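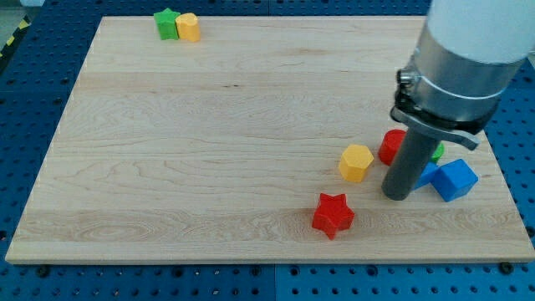 Why do steel drums sing?

Print this page | E-mail to a friend

Have you ever heard a steelpan? It sounds a bit like bells and a bit like rain, and it comes from Trinidad and Tobago in the Caribbean. The very first ones were made from old tins and oil drums!

To make one, a pan maker hammers the flat end of a drum until it sinks into a bowl. Then comes the tricky part — tapping out lots of little areas, one for each note. Big areas wobble slowly and give low notes. Small ones wobble fast and give high notes.

Players use sticks with rubber tips, so the sound comes out soft and round. A bass player may need six whole drums, and has to twist and turn to reach them all!

In a big steelband there can be 100 players, all learning their parts by heart. Imagine that many people hitting the last note together — it makes your tummy buzz!

Try it yourself: turn some clean tins and pans upside down and tap them gently with a pencil. Which one is lowest? Can you find a tune?

Written by Tegan Doolan

Print | E-mail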